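Teaching the arm to open a drawer: how our club does it

I get asked about the drawer task more than anything else we do on a Saturday, so I've finally written it up. You'll need an arm with a two-finger gripper, a small set of drawers and a lot of patience (biscuits help too!). We're the Leltholm student robotics club, and this is the version our beginners start with.

Step 1. Check the fingers before you power anything

Go over every screw on the finger plates with a hex key. Deisy skipped this in July and we lost a whole evening to a wobble we blamed on the code. Have a look at the metal link behind the finger as well, and wiggle it gently.

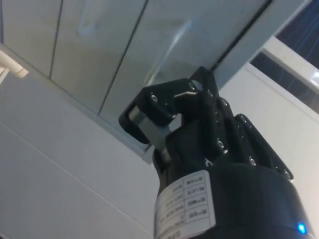 Step 2. Put the drawers on a cloth

Spread a heavy cloth over the table first. It stops the cabinet sliding quite so much, and it saves the tabletop — ours has suffered enough. Turn the cabinet at a bit of an angle to the arm, shut all the drawers and bring the gripper down slowly beside the top handle. I set the speed to 19 per cent for this bit and I still keep one hand near the stop button. 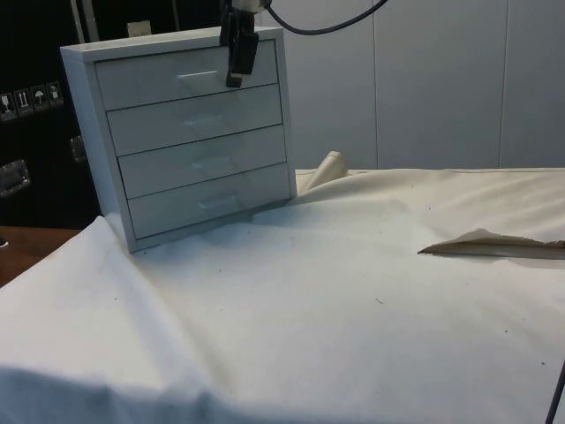
Gripper down at the top drawer, just to the right of the handle.

Step 3. Save your start pose

Once you're happy with the height, save the pose and give it a sensible name. Zulkifli called his "Nikuto" and then couldn't remember what it was for. Now run it 44 times, dull as that sounds, and jot down every miss.

Step 4. Back the arm off and look at the cabinet

Move the arm well clear between batches and check whether the box has crept across the cloth. Mark the corners with pencil if you like, then nudge it back to them. Smooth out any big folds while you're there!
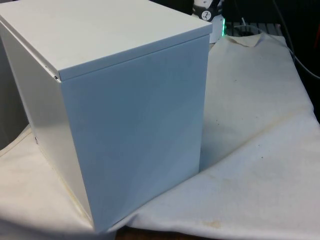

Arm out of the way, lid on, time to check the corners.

Step 5. Swap drivers

Let someone else have a go. Sulastri usually takes over from me, and her misses go on a fresh page of the notebook.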